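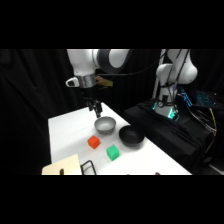
Two bowls and two cubes on the white table, 8 May 2010

Madder again. I know I said I was done with madder until August, but Denise Whitlock dropped off a sack of roots she dug up behind her place in Holthorpe and they won't keep forever in my garage, so back to it we go.

Where I'd left things: the last batch came out brick. Nice brick, Jade liked it enough to walk off with a skein, but I'm after that clear orangey red from the old blanket and I'm still not there. My two suspects were heat and water. I'd been letting the pot creep up while I did other stuff (guilty) and once madder gets too hot the browns come out and you can't put them back. And the tap water at the shop is soft as anything, which is great for washing your hair and not so great for madder, which likes some chalk.

So this time I changed both, which I know, I know, Nigel, is bad practice. I only had enough roots for one decent go and I wanted red more than I wanted to be scientific about it.

Wool: Holroyd worsted, the undyed stuff, 100 g skeins, tied loosely in figure eights with cotton. I tied them too tight last time and there are white rings all down the yarn where the dye never got in. Scoured last night with a squirt of the plain dish soap, left to cool in the pot, rinsed this morning. It still smelled a bit sheepy but it wetted out right away, no dry patches floating on top.

Mordant: alum, the usual amount, with a little cream of tartar. Dissolved the alum in hot water first in the old jam jar, then into the pot, stir, then the wool. Brought it up slowly, held it at a bare simmer for an hour, turned the heat off and went to lunch. Lunch ran long. I don't think extra time in cooling alum hurts anything, and Ashley Whiteley leaves hers in overnight and her colors are better than mine, so there you are.

Roots: washed, chopped as small as I had patience for, then through the Juvby grinder. Oh boy. Fresh-ish roots are NOT dry roots and the Juvby did not enjoy it. It made a noise like gravel, then it made paste, then it stopped. Had to scrape it out with a butter knife (unplugged, yes). Somebody please write on the lid that it's for dry stuff only. I chopped the rest by hand and my fingers are the color I was hoping to get on the wool, which is rubbing it in a bit.

Poured boiling water over the roots, let them sit a few minutes and threw that first pour away. Nuanchan Khunthong told me to do this, says it takes off the yellows and tans. The liquid was the color of weak tea, so I believe her. I kept some in a jar in case it does something pretty on silk.

Dye bath: roots in a nylon stocking, plus a spoonful of ground chalk stirred in, wool on top, pot filled with cold water till everything could move around. And then the boring part, which is keeping it at bath temperature and no higher. I sat next to it the whole time with the thermometer. I got up to move the pot off the burner probably more than I needed to, and every time it started looking steamy I panicked and added a cup of cold. Radio on. Finished a crossword except for the bottom left corner.

By the first hour it was salmon. I had a little sulk. By the second hour it had turned a corner and was properly orange, and then I went off to answer the phone and when I lifted the skein again it was RED. Not blanket red, but red! It wants to be looked at in daylight because the tubes over the sink make everything look like ham.

Left it in the pot to cool. Pulling it out tomorrow, so the note on the final color goes on the next page.

Exhaust bath: there's loads of color left. I've got 5 mini skeins mordanted and ready, which I'm going to run through one after the other to see how far down it fades. Jade wants the palest one for baby hats. She can have it if she brings my big spoon back.

Stuff to sort out:

The Nindeo burner won't hold low. It goes from nothing to volcano with a sort of shrug in between. I've been sitting the pot half off the ring, which works but makes me nervous. Nigel Haworth thinks it's the knob and not the valve. He's welcome to take it apart when I'm not using it.

We need more alum. There's maybe one more good pot's worth in the tub. Denise is ordering anyway so tell her before she sends it off.

Iron. I want to dip one end of an exhaust skein in a tiny bit of iron water and see if I get that plummy brown. Separate pot, separate spoon, separate gloves, please, everybody. We're all still mad about the yellow batch.

Light test cards from the winter are in the south window. I had a peek: the weld is hanging on beautifully, the beet is basically gone (told you, Ashley), the onion skin has gone duller but I sort of like it better. Leave them up a while longer.

Water: if the chalk was what did it, I want to try the same thing with a bucket of Denise's well water and no chalk at all. She says it furs up her kettle in a week. Need to ask her for a few jugs next time she's driving over, and find lids for the jugs, the last ones leaked all over her back seat.

Stocking full of spent roots is drying on the rack by the door. Don't throw it out!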